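Skalloldale Neighborhood Choir, minutes of the monthly meeting
Wednesday, June 3, 2020, by video call

Hi everybody, Naa here with the minutes again (I did say I'd only do it the once, but I kind of like it!). On the call were me, Michalis Papadakis, Eirini Gavalas, Colette Guérin and Maximiliano Lagos, who joined late and missed the first item completely, so Max, please read it.

1. Last month's minutes
Fine as they were, except I'd spelled Ploravance wrong all the way through. Fixed now.

2. Money
We have $1262 in the bank. Colette thinks that's plenty to get us to December as long as we're not renting a room, and we aren't. Dues stay on hold over the summer. Eirini wanted to know if people who already paid can get theirs back, and yes, just email Colette and she'll mail you a check.

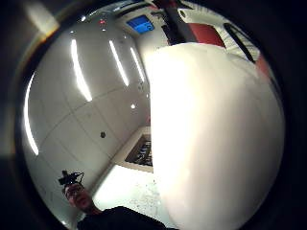

Michalis asked whether we should keep paying for the video account. We went back and forth on this for ages. The cheap plan boots us off in the middle of warm-ups, which drives me nuts, so we're keeping the paid one for three more months and then we'll look at it again.

3. Singing online
Okay, so the delay. We all know about the delay. Eirini has been running her section with everyone muted except her, and she says it's going pretty well, though she misses hearing people. I tried it with the altos and felt like I was singing to my refrigerator. Max would like to try recording our parts at home and having one person put them together. He offered to be that person (thank you, Max!!). We'll start with the Asante arrangement, just the first verse, and recordings are due to him in 20 days. Please use headphones so the piano track doesn't bleed in.

4. Music for the winter concert
We still don't know if there'll be a concert. We're picking music anyway, and I was very glad to have something cheerful to argue over. Michalis wants "Drastus" back on the program. Colette finds the tenor line too high and told him so at some length. We settled on learning 4 pieces, with "Drastus" as the last one and the tenor line taken down a step.

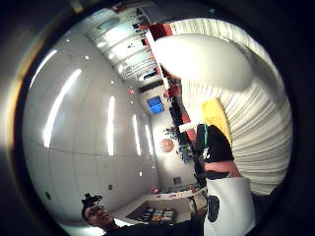
Does everyone have to send in a recording to stay in the choir?
Only send one if you feel like it. You can skip the whole project and your place will still be there.

5. Anything else
Eirini has a box of black folders in her garage and would love it gone. Max can pick it up on Saturday. Colette is still looking for the key to the music cabinet, so check your coat pockets, please.

To do: Max sends out the piano track, Michalis rewrites the tenor line, Colette answers the dues emails, and I'm typing up the new phone list. We hung up a little after nine.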